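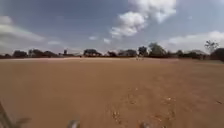
When I moved to Prilham, the thing I could not understand was the empty land. I come from a country where every piece of ground between two houses is used by somebody. If there is no building on it, there are beans on it, or a goat, or a man who repairs motorcycles. In Prilham there was a big open piece of earth behind my street, and for the first year I asked everyone what it was for. They told me it was for nothing. It was the old fairground, they said, and the council would do something with it.

Eleven years have passed and the council is now ready to do something with it. The proposal came through our doors in March, a folded sheet with a green tree on the front. The firm is called Comov and it wants to build 84 homes, a small shop and what the sheet calls a "pocket park". I have read this sheet many times, with a dictionary the first time, and I want to explain why I am against the plan, although I know very well that people need homes. I rented one room for six years. I do not need to be taught this.

My first reason is the word "unused". It is on the sheet four times. The land is unused, it is unused and neglected, the plan will bring unused land back to life. I think that a person who wrote this has never stood there at seven in the evening. Children learn to ride a bicycle there, because if you fall on earth it hurts less than on the road. The boys from the flats play cricket with a bin as the wicket. In autumn the fair still comes for one weekend, smaller than before, and the ground shakes a little from the generators. Two women I know only by their dogs walk in a large circle every morning and have done so through two knee operations. This is use. It does not produce a receipt, and I suspect that is the problem.

In my language we have a word for the ground in front of a village, where the animals waited and the weddings were held and where a lorry could turn. I have looked for the English word and have not found a good one. "Common" is near, but a common in England has grass and a history, and usually a sign with rules. "Waste ground" is the word I hear most, and it is a terrible word when you think about it slowly. It says that the ground has failed.

My neighbour Gumaro Zavala, who taught geography until he retired, gave me a copy of an old survey of the parish. In 1547 the same field is written down as a place where people from Clomport could rest their cattle on the way to market, without paying. I do not want to make too much of this. Many things were done in that century which I am happy we have stopped. But I was moved by it, I admit. For so long people have passed over this ground and left it as they found it, and each generation decided, perhaps by laziness, to let the next one have it too.

Now I must be fair to the other side. A friend at my work says I am romantic about mud, and she has a point. In February the field is not pleasant. In a dry summer the dust comes in at the kitchen window and sits on the butter. There was a burnt car there once and it stayed for weeks. She also says that a park would be better for children than bare earth, with swings and a bench, and that I would defend a park if it was already there. I thought about this for a long time. I believe she is half right. A park is a good thing, and I take my daughter to the one in Chae when we visit her cousins. But a park has already been decided. The swing is for swinging and the bench is for sitting. On the field my daughter has made, in one summer, a racing track, a hospital for snails and a border between two countries with a passport office. I do not think she would have made a passport office next to a swing.

There is also the question of size. The pocket park in the drawing is 100 paces around. I know because I took the measurement from the plan and walked it on the real ground, with my neighbours watching from behind their curtains. You cannot fly a kite in it. You cannot teach somebody to ride a bicycle, unless they will ride only to the left. I also looked on the plan for the place where the fair would go, and there is no place.

Then the homes. I would find my position much more difficult if these were homes for the people who are waiting for one. According to the sheet, most of them have three or four bedrooms and a garage. The families I know in one room will not live there. Meanwhile the old telephone building on the station road has been closed since before I arrived, with a good roof, four floors and buses at the door. I asked about it at the public meeting. The gentleman from Comov said it was "complex". I wrote this word down and I have been thinking about it since. It is complex to repair a building, of course. It is simple to put one on a field, as a field has no walls to argue with you.

I notice that people here are shy to defend the field. They say to me, it is only dirt. They would sign a letter for an oak tree or for a pub, but they feel foolish to sign for something so plain. I feel less foolish, maybe for the reason that I am foreign and am used to it. So I will say it in my own way: a town needs some ground that is not finished. It needs a place where a thing can happen that was not planned by anyone with a drawing.

If the council must spend money on it, then I have a small list. Mend the drain on the north side, so the water goes away in winter. Put a bar across the entrance which lifts for the fair and stops the cars. Bring back the bin, and accept that it will sometimes be the wicket.

The letters must arrive at the council office before the end of the month. They can be written by hand, and they do not need to be in perfect English. I asked, and the lady at the desk said mine was fine.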